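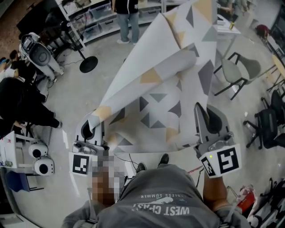 Start with the repeat, because it's the part of a pattern job that clients ask about least and pay for most. A repeat is the block of drawing that gets copied across and down until the surface is full. Most people in the room will have drawn one. Triangles are the usual student exercise. Grey, dark grey and mustard on white, as on the sheet at the start, is the sort of palette I would hand out on day one. Three colours and a ground is plenty. Ask for hands: who has sent a repeat to print and found a seam?

Next, the Drullovine job. Drullovine wanted an identity for a chain of reading rooms, and the studio at the time was two people, me and Ermanno Bianchini. The brief asked for a logo. We pitched a pattern with no logo at all, and they took it after one meeting in June. Say plainly that we were lucky with the client.

How it was drawn. Ermanno works on paper at full size. He made 21 versions of the same tile and pinned them in the corridor. I scanned them all and rebuilt four on screen. The one we kept was the ninth. It had a mistake in it, a diagonal that leaned the wrong way, and once it was tiled the mistake turned into a stripe you could follow across a wall. We left it in.

Pause here. Drink some water.

Colour. The first proofs came from Stusel and were too warm. The yellow went orange under the lamps in the reading rooms, which none of us had visited after dark. We went back at 8 pm with the swatches and changed two of the inks. If there are students in the audience, tell them to look at a proof in the building where it will hang, at the hour people will use it.

Scale. We showed the client the pattern on a business card and on a wall, and nothing in the middle. That was an error. The tote bags and the signage sit in the middle, and the tile looked fussy on both. Anico did the bags, and we had to redraw the tile at a coarser size after the first 300 were sewn. The redraw took a week and we didn't bill for it.

Licensing, keep this short. Hijazi asked to use the pattern on a line of notebooks. We had never written down who owned it. Sorting that out took longer than the design did. We now put ownership of the tile and ownership of the finished layout in separate clauses. Don't get drawn into legal questions from the floor. Offer to email the wording.

Numbers, if asked: the notebook run was 3000, and roughly half went to the reading rooms.

Finish with the corridor wall and take questions. Leave the paper tiles on the front table so people can handle them, and collect them before the next speaker sets up.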